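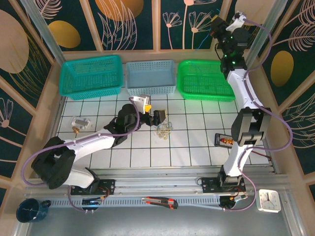
Sorting It Out: Why Shared Kitchens Recycle Badly
Burkthorpe Hall residence project, final report
November 20, 2025

Background

Everyone in Burkthorpe believes in recycling. The evidence for this is a poster. The evidence against it is the bin underneath the poster, which last term held half a lasagna, a phone charger and one sock. Our group wanted to know why people who say they sort their waste end up throwing everything in whichever bin has the lid open.

Method

We picked three shared kitchens, all on the same staircase and all using the standard Drerel bins supplied with the building. Kitchen A was left alone. Kitchen B got new labels with plain words on them ("cans and bottles" in place of "mixed dry recyclables"). Kitchen C got the same labels, and we also moved the food waste caddy from under the sink to the counter.

We checked the bins every evening for nine days, wearing gloves, and gave each one a score for how much of the wrong stuff was in it. The scoring sheet was adapted from the Clirus waste audit form, which was designed for offices and has a whole section on toner cartridges. We left that blank.

Results

Kitchen A stayed bad. Kitchen B improved for two days and then slid back, at which point somebody drew a mustache on the label. Kitchen C improved and mostly stayed that way, apart from the evening of a birthday party, when all three kitchens were as bad as each other.

The caddy made the biggest difference. Residents told us they had never used it before, and eight of them said they hadn't known it was there. One thought it was a foot stool.

Problems

Our main problem was that people knew us. Two residents rinsed a yogurt pot very slowly while looking at one of our group, and we doubt they do that when alone. We also lost a day of Kitchen B data when the bins were emptied early. The building manager had been told about the project in an email, which he has since found.

Next steps

We have asked Zerouali Cleaning, who hold the contract for the hall, if the caddies can go on the counter in every kitchen. They said they would look at it in December - after the mouse thing.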